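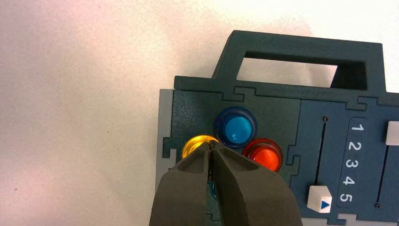
Push buttons and a carrying handle on a dark teal box with puzzle-edged panels.

KERKLEY -- The Kerkley Toy and Game Library will move out of the basement of the old Desmet Building in April and into the former Noner shoe store on Front Street, a distance of two blocks that took the city most of a year to agree on.

The City Council approved the lease 5-2 after a hearing that lasted longer than most of the games in the collection. The exception is Nurkosance, a trading game about river barges that comes with three rule books, one of which corrects the other two. The library owns two copies. Both are usually in.

The library, which lends out puzzles, board games, building sets and things that light up, has been in the Desmet basement for 43 years. It got the space when the county records office left, and it inherited the records office's shelves, its counter and a sign reading DEEDS AND LIENS that is still over the preschool section. Parents have stopped noticing it. A few children are said to believe it is the name of the place.

Nobody on the council argued that the basement was a good spot. It has one outlet that works, a stairway that strollers don't fit down, and a ceiling low enough that regulars learn to duck at the jigsaw aisle. The fight was over the shoe store, which some downtown merchants had hoped would become another shoe store.

"I have nothing against toys," said Cosimo Santoro, who owns the luggage shop next door and spoke at the hearing for the full time allowed and then a little more. "I had toys. But people who buy shoes also buy suitcases. People who borrow a marble run go home with the marble run."

Santoro also asked the council to consider noise. Rosalía Llorente, the library's director, said she had considered it and that the items are checked for missing pieces, not played to exhaustion on the premises. Asked whether every toy with a sound in it could be returned with the batteries out, she said that was already the policy and that it was the one policy parents follow without being reminded.

Members pay $6 a month and can take home as many as three items at a time. Late returns cost nothing in money. Instead, the family's name goes on a card taped to the front counter, where it stays until the item comes back. Llorente said she inherited the practice and has thought about ending it, but the return rate is excellent.

The card came up at the hearing, too. Councilman Normunds Ots, who voted against the lease, disclosed before the discussion that his own household had been on it since last summer over a floor puzzle of the solar system. He said this had no bearing on his vote. His objection, he said, was to the rent, which will go up, and to the length of the lease, which he called "optimistic for a tenant whose assets are mostly cardboard."

Ots said he expected to find the puzzle. He declined to say how much of it.

Supporters filled most of the seats and one windowsill. Arturo Testa, who has three children under ten and a membership older than any of them, told the council that the library had saved him from buying at least one drum set. He said his middle daughter goes through hobbies at the rate of one every two weeks and that a place where you can hand them back is worth more to him than a place to buy loafers.

He got the only applause of the night, and a reminder from the chair that applause was out of order.

The old shoe store has been empty for two winters. It has big front windows, a level entrance and a back room lined with shelves made for shoeboxes, and those shelves are the reason Llorente wanted the place. She brought in a tape measure last fall and found that most standard game boxes fit sideways with room for a label. The fitting mirrors, bolted to the wall at ankle height, will stay. She thinks toddlers will like them.

Moving the collection is another matter. The work goes to Gyula Vincze, a local mover who put in the low bid and who told the council he had hauled pianos, a church organ and a dentist's chair but never "that many small parts in that many boxes with that many lids." His quote includes 127 crates and a separate line for rubber bands.

Vincze has asked that members borrow as much as they can before the move and bring it back to the new address, an idea Llorente had already come to on her own. Through the end of March the three-item limit is suspended. The hope is that a good part of the collection will walk itself up Front Street in the arms of its borrowers, at no charge to the city.

Testa said he had checked out eleven items so far and had been asked by his wife to stop.

The library will close for one week for the move. Anything due that week can be kept until the doors open again, and no names will be added to the card. The card itself is coming along. Llorente said it will go on the new counter, at about the same height, where it can be read from the door.

Hours at the new location will be a little longer, with one evening a week until 8 p.m. for people who work days. Those evenings will include a table for grown-ups who want to try a game before taking it home. The first one scheduled is Nurkosance. Players are asked to come early and to eat beforehand.

As for the Desmet basement, the building's owners have said they plan to use it for storage. The DEEDS AND LIENS sign was claimed by the county historical society, which sent a letter noting that it had technically been on loan the whole time. The society has not said whether it intends to charge a late fee.

Santoro, reached at his shop after the vote, said he would be a good neighbor and had no plans to appeal. He said he had been down to the old basement once to see what the fuss was about and came home with a 1,000-piece harbor scene. He is missing part of a boat and wants it known that it was missing when he got it.

Membership forms are available at the current location, downstairs, until the move. Watch your head at the jigsaws.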